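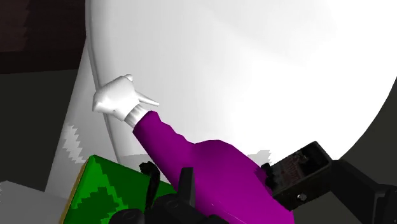
Print this page | E-mail this page

Listing Wording and Time on Market in Small Rental Buildings

Project report, second-year property studies
Group members: Joar Haugen, Zainab Idahosa, Solveig Rønning
Supervisor: Alvar Söderlund
December 9, 2019

1. Purpose

The project looked at whether the level of detail in a rental listing is linked to how long the unit stays advertised. Earlier student work in this course dealt with asking rent only. We kept rent as a control and looked at the text of the listing.

2. Data

Listings were supplied by Lundgren, a property manager with low-rise buildings in two neighbourhoods, Brerkar and Totwood. The set covers 60 one- and two-bedroom units, all first advertised in June. Each record holds the listing text, asking rent, floor area, floor number, date posted and date withdrawn. Tenant names and unit numbers were removed before we received the file.

A listing was treated as closed on the day it was withdrawn. Lundgren's office confirmed that withdrawal normally takes place when a lease is signed, but in 4 cases the unit was pulled for repairs. Those records were left out of the timing analysis and kept for the wording analysis.

3. Method

Each listing was scored against a checklist of 14 items. The items include floor area, heating type, laundry, parking, storage, pet policy, lease length, utilities included, and distance to a bus stop. An item scored one if it was stated plainly and zero if it was missing or vague. "Close to transit" scored zero. "Bus stop at the corner" scored one.

Two members scored every listing separately. Where the scores differed, the third member read the text and decided. Most of the differences were over utilities, as the phrase "heat included" does not say whether hot water is covered. We settled on scoring heat and water as a single item, which in hindsight loses some detail.

Asking rent was converted to rent per square metre. Units were then grouped by neighbourhood and number of bedrooms, and the listings in each group were ranked by score and by days advertised. The rankings were compared using Spearman's coefficient. The spreadsheet was built from a template by Stellan Haugland, with the date columns reworked.

4. Results

In Brerkar, listings with higher scores tended to close sooner. The link was moderate for two-bedroom units and weak for one-bedroom units. In Totwood there was no clear pattern in either group. Rent per square metre was the stronger predictor in both neighbourhoods.

Of the single items, parking and pet policy showed the most consistent link with shorter advertising periods. Storage showed none. Adjectives such as "bright" and "charming" were recorded but not scored – they appear in nearly every listing and so could not separate one from another.

5. Limitations

All of the listings come from one manager and one month. Totwood units are mostly in a single building, Pramuda, where a lobby renovation was under way. This may have affected viewings. We had no record of the number of inquiries per listing, and days advertised is a poor stand-in for demand when a unit is posted well before it is vacant.

The checklist gives every item equal weight. A renter with a car will not value parking and lease length the same way, and a weighted version would need survey data.

6. Further work

A repeat over a winter month would show whether heating details matter more at that time of year. Lundgren has agreed in principle to release a second file with inquiry counts. The scoring sheet and the list of settled disagreements are in Appendix A, and the ranking tables are in Appendix B.

Print this page | E-mail this page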